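Sorting Out the Jewelry Box
From the Molldale Residents' Newsletter, November

The household corner this month covers something small. Several readers wrote in after the item on sewing drawers to ask about jewelry boxes, and mostly about the lining, which picks up dust and is awkward to get at.
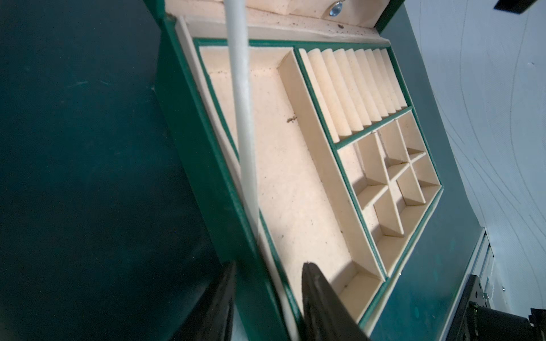 Start with the lining

A box with a pale lining shows every speck, and the dark crumbs tend to gather where the lid meets the tray. Take everything out first. Hold the box upside down over a sheet of newspaper with the lid open and tap the base a few times with the flat of your hand. Then go over the inside with a soft, dry brush. Halina Witkowska uses an old makeup brush and says a clean paintbrush does the same job.

Work from the lid down, so that whatever falls ends up in the tray. Do the long compartment last and sweep it all toward one end. For the small square cells, wrap a strip of masking tape around the end of a pencil, sticky side out, and press it into the corners. Do not use a wet cloth. The lining is often glued to card, and once the glue softens it lifts at the edges and will not go back flat.

The ring rolls

Brush along the slots and not across them. If the padding has been squashed, leave the box open overnight with no rings in it. Johannes Joubert has tried steam on his late mother's box and does not recommend it.

A glossy outside only needs a dry cloth. The clasp can be wiped with the same cloth, but keep metal polish away from it unless you can mask off the lining.

What goes where

Long compartments suit bracelets, watches and chains laid out straight. Fasten each chain before you put it down – most tangles start with an open end. A chain that is too long to lie straight can be folded once over a strip of tissue.

The square cells are best for earrings, one pair to a cell. Brooches can share a narrow compartment if the pins are closed. Rings with high settings need an empty slot beside them, or the stones rub.

Anything you have not worn in years can go in an envelope with a note of what it is and who gave it to you. Lâm Phí did this in the spring and ended up with 17 envelopes, several of them for single earrings.

Bring and sort morning

There will be a table for jewelry boxes at the next sorting morning in the Civano Room, from 10 until noon. Brushes and tissue are provided. Nilton Quispe will have his small pliers with him and can close up a loose link or replace a jump ring, but he does not do stones or watch batteries. Please bring no more than two boxes each.

Odd earrings and broken chains can be left in the jar by the door. They go to Nokuthula Shabalala's craft group, which is short of clasps.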